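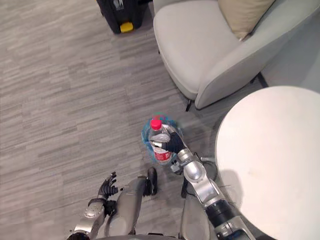
Chapter 6: Rights in a Recorded Song

Home Contents Previous Chapter Next Chapter Glossary

By Evangelia Athanasiadis
Updated October
18 shares | 35 comments

When a song is recorded and sold, two separate pieces of property exist. The first is the composition, meaning the melody and the words. The second is the recording, often called the master. A songwriter can own one while a record label owns the other, and the money from each follows its own route.

Students often mix these up at first. Suppose a singer named Vangelis Chrysikopoulos writes a song called "Hotimano" and records it for a small label, Nostgate. He signs a contract that gives the label the master for a fixed term. He keeps the composition, and hires a publisher, Karagiannis, to look after it. A year later a dance group wants to record its own version. The group deals with the publisher. It has no need to speak to Nostgate at all, as long as it uses no part of the original recording.

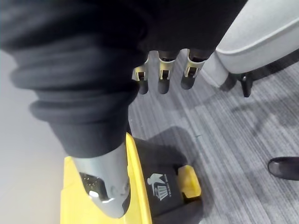 If the group wants to sample four bars of the original, the situation changes. It now needs permission from both the label and the publisher, and each may ask for a fee or a share of the new track. Either one can refuse. Many planned releases have been delayed at this stage, and a few have been pulled after the artwork was already printed.

6.1 Who Wrote It?

Most pop songs have more than one writer. One person may bring a chord pattern, another a chorus, and a third the second verse. Writers should agree on their shares in writing before they leave the session. This document is called a split sheet. It lists each writer, that writer's publisher, and a percentage. The percentages must add up to 100.

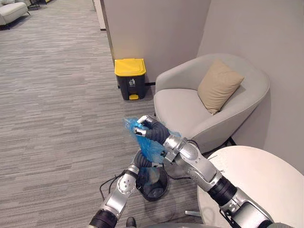
Figure 6.1. A blue plastic bag being lifted from a small black wastebasket.

A split need not be equal. In our case, Chrysikopoulos takes 67 percent of "Hotimano" and his co-writer takes the remaining 33. Later the two may disagree about who came up with the hook, but the signed sheet will usually settle how the money is paid.

Producers are a common source of trouble. A producer who only shapes the sound has a claim to a fee and perhaps a share of the master income. A producer who also writes the bass line or the main keyboard part may ask to be named as a writer. Our co-writer worked under the name Flastix and was both, so two agreements were needed.

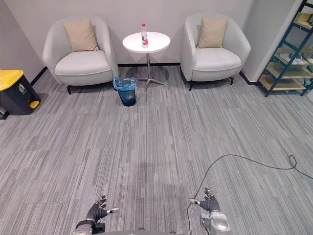

Translations raise a similar question. A new set of lyrics in another language is an adaptation, and the owner of the original must approve it. The translator may receive a share of the words or a single payment. Terms differ from country to country, and they are covered in Chapter 8.

6.2 Reading a Royalty Statement

The sample statement used in the rest of this chapter covers one song over one quarter. It shows income of $464 from around 18 territories. Before going on, find the column marked "Source" and note which lines belong to the composition and which to the master.

Previous Chapter | Next Chapter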